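Home Checklists Playroom Storage Contact

PLAY TABLE AND SMALL TOYS – WALKTHROUGH CHECKLIST WITH COMMENTS
Usance Family Rooms, ground floor
Completed by: Despina Husar
Copy to: Teodor Onu
Date: Nov 21, 2020

Marks used: OK, FIX, WATCH. I have dropped "N/A" from the form. Last February it was used 49 times on a single sheet, once for the floor.

1. ENTRANCE AND FLOOR

1.1 Door closes without catching fingers – OK
The slow closer is so slow that toddlers have time to leave, reconsider and come back. Still safe.

1.2 Floor clear of trip hazards – FIX
One rug corner has curled up again. Teodor's tape is holding very well, to the rug. It needs to be stuck to the floor too.

1.3 Outlet covers in place – OK
All in. I broke a nail checking, so I'm satisfied.

1.4 Exit sign lit – OK

2. SHELVES AND BINS

2.1 Tall shelf fixed to wall – OK
Pulled on it with both hands. It didn't move and neither did the wall.

2.2 Heavy items on lowest shelf – FIX
The big box of train track has gone back to the top. I understand that it looks tidy up there. It would look less tidy on someone's head. Please move it down and put the dress-up hats where it was.

2.3 Bin lids light and without latches – OK
These are the Panidier bins. The lids crack if you sit on them, as the staff meeting proved, but the edges stay smooth.

2.4 Bin labels match contents – WATCH
"Animals" has spoons in it. "Spoons" has a giraffe in it. I can't call this a safety matter, but I did think about it on the drive home.

3. TABLES

3.1 Tables stable when leaned on – OK
Leaned on each with my full weight, on all sides. The small Solitz table rocks a little until you turn it a quarter turn. If you move it to mop, turn it back.

3.2 Edges smooth, no chips or splinters – OK
Ran a cloth around every rim. Nothing snagged.

3.3 Surfaces wiped down – OK
One sticky patch, origin unknown, removed with warm water and patience.

3.4 Trays and boxes fully supported by the table – FIX
Same comment as last time, and the time before. A tray with a corner out past the rim is a handle at exactly the height of a three-year-old. Push it in until all of it sits on the tabletop. Round tables make this harder, I know. A square tray on a round table always wants to stick out somewhere, so put it in the middle and let the loose toys go around it.
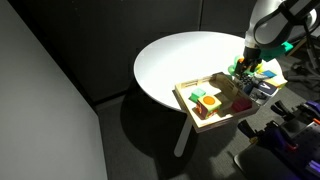

The trays themselves passed. I checked the corners for splinters and the slots for anything small enough to get stuck, including my own little finger, which went in with no trouble and came out with some. If a slot has trapped something, tip the tray and tap it. Please don't use the butter knife. We would like the butter knife back in the kitchen.

4. BLOCKS AND SMALL TOYS

4.1 No pieces small enough to swallow – WATCH
Everything out on the tables gets tried in the choke tube before opening. Anything that fits goes up to the older kids' cupboard the same day, even if it belongs to a set and the set will look sad without it.

4.2 Paint and printed faces sound – OK
No flaking on the cubes. Give the printed ones a damp cloth only. Soaking them lifts the pictures, and then you own a plain cube and a circle of wet paper.

4.3 Wooden pieces free of cracks – FIX
Pulled 3 blocks with split corners. They are in an envelope on the desk marked "not for sanding," because Teodor likes to sand.

4.4 Loose pieces put away at close – WATCH
Better than it was. "Put away" still seems to mean "put near."

5. LIGHT

5.1 All play surfaces well lit – FIX
A strong lamp over one table in an otherwise dim room gives you a bright tabletop and black corners inside every box. Children reach into those corners without looking. Turn the room lights on as well. The bill can stand it.

5.2 Lamp cords out of reach – OK

FOLLOW-UP

Rug corner, track box and light switch habits: before we next open.
Replacement blocks: ask Sima whether they sell them singly. Last time the smallest order was a pack of 90, and we are still finding those.
Total marked FIX: see above and count them yourself, Teodor. The sheet comes back to me signed within 4 days – in ink, please. The crayon one was rejected.

D. Husar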